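Ticket: sorting policy scores worse after retraining with wrist torque added
Project: Callusska
Opened by: Hanne Hauksdóttir
Status: open, waiting on rerun

Right, I'm putting this in properly because it's been living in my notebook since September and Gearóid McGrath has (quite fairly) told me off for it.

The old policy was trained on 300 demos, camera only. The new one has the same demos plus wrist torque as an extra input, same seed, same everything else as far as I can tell. On the standard 50 trial sorting run the new one does worse, which is annoying when the whole point of the paper is that torque helps!

What I've tried so far:

Checked the torque channel for dropouts. Nothing missing. The values look sensible when I plot them next to the joint positions.

Swapped the normalisation from per-episode to whole-dataset. Small improvement, then it went away on a second run, so I'm calling that noise.

Ran the old policy again on the Tovham machine to make sure I hadn't broken the evaluation. It scores where it always did, so the scoring script is fine.

Turned the torque input to zeros at test time. This is the interesting one – the arm got better at picking and worse at letting go. So the network is using the signal for something, just badly.

Comment, Gearóid McGrath: have you looked at the timestamps? When we did the Dönmez comparison the torque stream was lagging the camera and we only spotted it by lining up the moment of contact by hand.

Reply, Hanne: I hadn't, and I should have. Did it this morning on a handful of episodes and yes, torque is 7 samples behind. The Triltirora logger stamps each message when it's written to disk and takes no notice of when it was read. I've moved the stamp to the read call and shifted the old demos to match.
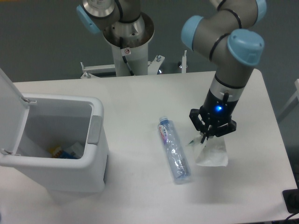

Lag matters most at the release, I think, so I've split the results by object type as well as by stage. Stiff things give you a decent jump in torque on contact, whereas something like the crumpled white piece in the gripper weighs next to nothing and the policy has hardly any signal to go on. The bottle lying next to the bin is in between, as it's a light one with walls that crinkle. My guess is that the fix will show up on bottles first and barely touch the soft stuff.

Still to do: retrain on the shifted demos with 2 fresh seeds, then the full evaluation on both, with the zeroed torque test repeated so we can compare like with like. If letting go still gets worse with zeros and picking no longer gets better, I'm happy to blame the lag. If not, I'll try a longer torque window.

Gearóid, could you leave the logger on the current branch until I've finished? Last time it got updated halfway through and I lost the lot.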